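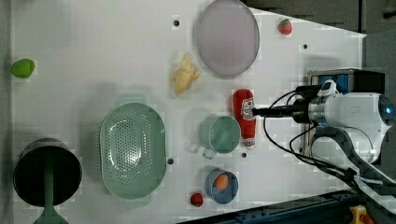

20 Sep 2022, Wiltau shared workshop, arm table

Continued with the top-down pick program. The arm is mounted on the right side, and the cables still hang in a loop over the table. I do not like this. When the wrist turns far, I am afraid the loop will catch the handle of the measuring cup. I want to lead the cables along the arm with clips, but first I must know how much slack the last joint needs.

Objects for this layout: colander, pot, plate, blue bowl with the orange egg in it, measuring cup, ketchup bottle on its side, banana, lime, two strawberries. Please leave them in these places until I have finished the series.

First target is the ketchup bottle. I ran 22 attempts at low speed and 20 were good. In both bad ones the fingers closed too high and the bottle rolled. I lowered the grasp height in the Veto config file and wrote the old value in a comment next to it, so it is easy to go back.

The egg is more difficult. The bowl is small, and the gripper must come down almost straight or it touches the rim. For now the program skips everything inside a bowl. I will make a separate approach for this.

The colander gives trouble to the segmentation. Grelon takes the holes for many small objects. In June we had the same with the old grid mat, and then the minimum area filter helped. I will try it again, but with care, so the strawberries are not lost too.

To do:
- cable clips, measure slack first
- repeat the bottle with the new height, same speed
- ask in the Guthrie group if somebody has a softer finger pad to lend
- save the table calibration again before moving the base

Stopped at 21 h. Arm is parked, config is saved on the shared drive.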